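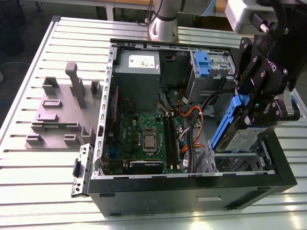
Can a class share one kit between several teams?
Most classes do. One kit keeps a team of three or four busy for a full session, and teams can swap in and out between tasks as long as everybody resets the bench when they're done.

Evum Teardown Bench Kit, club and classroom version

Price: 1795
Ships from: Punley
In the box: slotted bench top, fixture plate, clamp set, task cards, practice computer
Arm and gripper: sold separately (see the Clotarico page for the ones I stock)

Hi, and welcome to the page for the kit I get the most email about! I ran an after-school robotics club for years before I started selling this stuff, and the Evum kit grew straight out of what my kids wanted to do, which was take computers apart with a robot. We'd been stacking foam blocks for two seasons and they were so bored. Somebody's parent dropped off a pile of retired office desktops and that was the end of foam blocks.

The idea is pretty simple. You lay a desktop tower on its side with the panel off, park your arm next to it, and work through the task cards. There are 14 of them. The first few are gentle (touch the power supply, hover over the memory slots without bumping anything) and then you get into the fun ones: pulling a hard drive by its caddy, putting it back, lifting a memory stick and setting it in the fixture. Card 9 is the drive swap and it's the one every team wants to skip ahead to. Let them try it early, I say. They'll come back to card 3 on their own.

A word about the fixture plate, which is 3D printed. The posts and slots give your parts a known place to go, so students can program a pick and a place without hunting for everything again on each run. It's also the piece that gets dropped the most, so the print files come with the kit and you can make yourself a spare (or five). Ours were printed in gray because gray is what we had. Print yours in purple if you want! 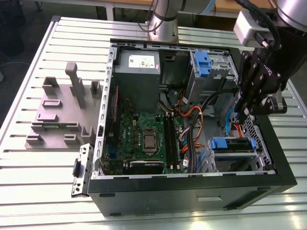 Cables are where most teams lose their points. A gripper finger hooks a loop on the way out, the whole bundle comes along for the ride, and now you're resetting the bench with the clock running. I tell my students to spend the first 7 minutes of any session just looking into the case and planning a way in and a way out. They hate it. Then they score better and they hate it a bit less.

Please unplug the computer and leave it unplugged. The practice machine comes with its power cord removed and I'd like it to stay that way. Cases have sharp edges too, so hands stay out when the arm is live, and one student stays on the stop button the whole time.

What you need to bring: a sturdy table, an arm with a gripper that can open wide enough for a drive caddy, and a laptop for each team. Setup took my last group one session, most of it spent arguing over where the arm should go. Behind the case works well for us. Off to the side works too if your table is narrow.

If you're signing up for the Byun Cup, the kit matches the teardown event rules for this year, including the fixture layout. The event allows up to 18 teams and the sign-up form wants your bench measurements, so measure before you sit down to fill it out. Practice runs happen in March and the rule sheet sometimes changes a little after that. I post the changes on this page when I get them.

Replacement parts: clamps, task cards and bench rails can all be ordered one at a time. Practice computers too, but the model varies with whatever I've got on the shelf, so send me a note first if your code depends on where the drive bay sits.

School purchase orders are fine. Put the name of the club on the order so I know which set of cards to pack (middle school and high school are different).

Page updated May 5, 2018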